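A canvas bag should be packed standing up, with the flap right back, and it should be emptied every night. I have held this view for a long time and I've yet to hear a good argument against it.

Most people I know pack a bag on their lap, or on the floor of the hall, or hanging off a door handle. The opening sags, they can't see the bottom, and things go in wherever there's a gap. Then they stand on the tram platform with one arm in up to the elbow, looking for a transit card. They blame the bag. They go and buy one with 9 pockets and lose the card in one of those instead.

I used to sell bags. I worked at Nomwood, which had a shop on the main street and a stall at the Saturday-style market down by the harbour, and I'd guess I heard the same complaint every week I was there. Customers wanted dividers. They wanted a key clip, a phone sleeve, a zip inside a zip. We stocked a model from Belalus that had all of it, at nearly $200, and it came back for refund more than anything else on the shelf. People said it was heavy, and it was. It weighed 600 grams more than the plain one before you put a sandwich in it.

The plain one is the kind I'd still recommend. One compartment, one flap, some sort of strap, cotton canvas thick enough to hold a shape. Colour doesn't matter much, though the olives and tans hide grime better than navy does.
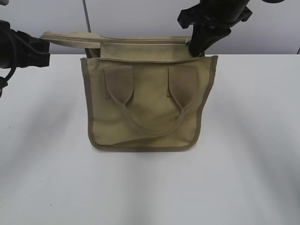
Does a plain bag need an organizer insert? Leave it out until you've gone a month without one, and by then you probably won't want it.

I say a month as I tried the thing properly last October. I had a felt insert from Jistach, a decent product, neatly sewn. It took up a good third of the space and I kept filling its pockets for the sake of filling them. Pens, mostly. When I took it out, I put the lunch container flat on the bottom, the notebook against the back panel, and my wallet and keys in a small pouch on top. I've carried it that way since.

The table matters more than people think. Put the bag on something flat at waist height, front facing you, and fold the flap back as far as it will go. If the flap keeps falling forward, you'll end up packing with one hand and holding with the other, and that's when the notebook goes in crooked. A kitchen table is fine. Clear the dishes first.

As for emptying it every night, I know it sounds fussy. My objection to the other way is practical. Receipts, a banana, a wet umbrella sleeve: canvas holds on to all of that, and you can't put most of these bags through the wash without the binding puckering. Tip it out over the sink, brush the corners, leave it open on the bench. By 7 in the morning it has aired and you know exactly what is in it, namely nothing.

I'll admit the leather people have a point about rain. The fellow behind the counter at Sfakianakis, where I get my straps restitched, thinks canvas is a waste of good thread and tells me so on every visit. He still does the work, and the last strap he did has outlasted the one the bag came with.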